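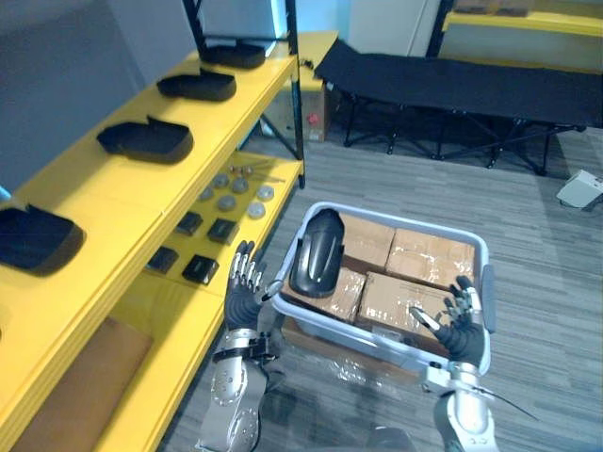 Jun 14, 2026

I went to the police station in Skirow this morning for the open day they call the returned property day. My bicycle was stolen in February from the rack behind the Otum library, and a letter came last week saying that some bicycles had been found and that I may come and look. I had my report number on a small paper (it ends in 757, I know it by heart now) and I took the number 39 bus because it stops almost in front of the station.

I was early. The desk was open but the yard was not, so I sat in the corridor and read the posters. One of them is about phone calls from people who say they are from the bank. I received such a call in the winter and I was very polite with the man, which annoys me still. Another poster is about marking your things. I copied the advice into my notebook, and I will put it here later so it does not get lost.

When they opened the yard I walked along the fence twice. There were many bicycles, most of them for adults and in worse condition than I expected, with flat tires and missing seats. Mine was not there. There was one dark green one with the same basket and for a moment I was sure, but the serial number under the pedals was different. The officer turned it upside down with me and we read the number together, digit by digit, and then he read it again alone to be certain. I was grateful for this. He did not hurry me, even with people waiting.

I asked how long a bicycle stays in the yard before it is sold. He said this depends on whether there is a report, and that a report with a serial number is worth much more to them than a report with only the color. I had given both, because my receipt from Ebrahimi was still in the kitchen drawer. He looked a little surprised and said most people do not have it.

After the yard there was a talk in the meeting room upstairs. Peter Oravec gave it. He speaks fast, and I lost some words at the beginning, but his drawings on the board were clear. He showed how a thief looks at a street: first the things which can be lifted over a fence, then the doors which are never locked in the afternoon, then the garages. He said that garages are the worst - people buy a good lock for the front door and leave the side door of the garage with the one from when the house was built. I thought of our own side door the whole time and did not hear the next part.

He also spoke about Flisto, the website where you can write down your serial numbers and the police can search them. It costs nothing. I was suspicious of it, to put a list of my possessions on the internet, and I wanted to ask this but a woman in the first row asked it before me. The answer was that only the number and the type of object are shown to the police, and no address until there is a match. I am going to think about it for some days.
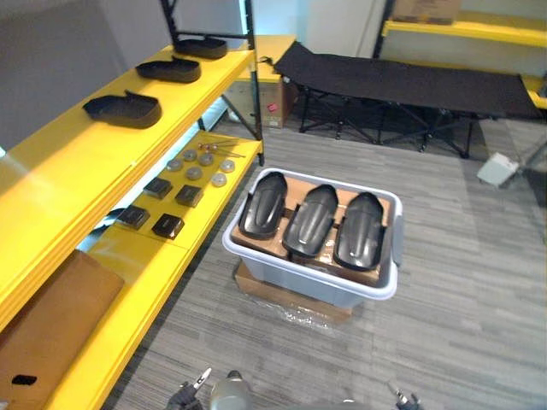

What I copied from the poster

Write down the serial number before you need it, and keep it in a different place than the object.
Take a photo of the receipt, because the ink disappears.
Mark tools with your house number and the first letters of your street.
Lock the bicycle through the frame and the back wheel, to something that is fixed in the ground.
Call the non-emergency line also for small thefts. They use the reports to decide where to send a patrol.

The last one is new for me. When my rake was taken from the front yard two years ago I did not call, I thought they would laugh.

In the evening I tried to do the first one. It took me seven attempts to read the number on the sewing machine, because it is on the bottom and very small, and I had to hold the lamp with my chin. The lawn mower has no number at all that I can find. I bought a marking pen at the station for 13 dollars and I used it on the mower handle, but my letters are ugly.

Before supper I telephoned Sorcha Ní Chonaill and told her about the talk. I said I will change the lock of the side door this month, and that perhaps our street should have a meeting with Officer Oravec, in somebody's living room, before the long vacation when the houses are empty.
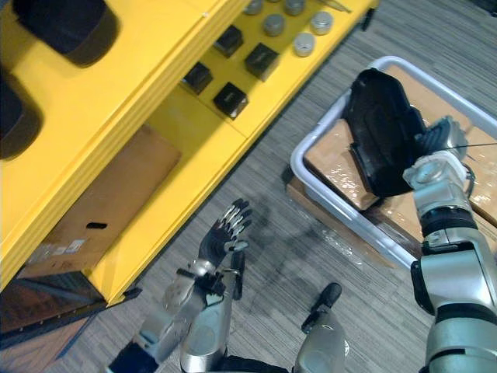
Sorcha Ní Chonaill thought a meeting was a good idea but not in the vacation months, when half the street is away and the other half is packing. She would rather have it next week, and in her house, if I make the invitations. She also said that a new lock does not help if the door frame is soft, and did I ever push on it with a screwdriver?

I had not. I went out with the flashlight after we hung up. The wood near the floor is soft on the left side, so it will be the frame first and the lock second. I must ask at the hardware store what a steel plate costs, and write to the station about the date.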